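Pulholm Tabletop Transfer — Data Card

This release contains 621 demonstrations of a two-arm robot operated by remote control. The task uses two folding tables: utensils are to be picked up from one and placed in a steel bowl on the other. Recordings were made by 2 operators trained at Skilance.

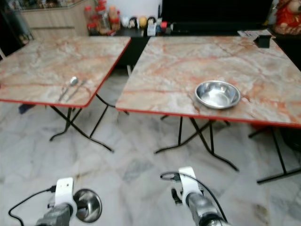
Zarmeena Virk asked during review that failed grasps be kept, as a policy trained only on clean runs has no record of how an operator recovers. The maintainers agreed. Such episodes carry the label "retry" and may be filtered out at load time.

Camera streams and joint positions are stored per episode — gripper commands are in a separate file. Corrections should be sent to Rutilio Galindo.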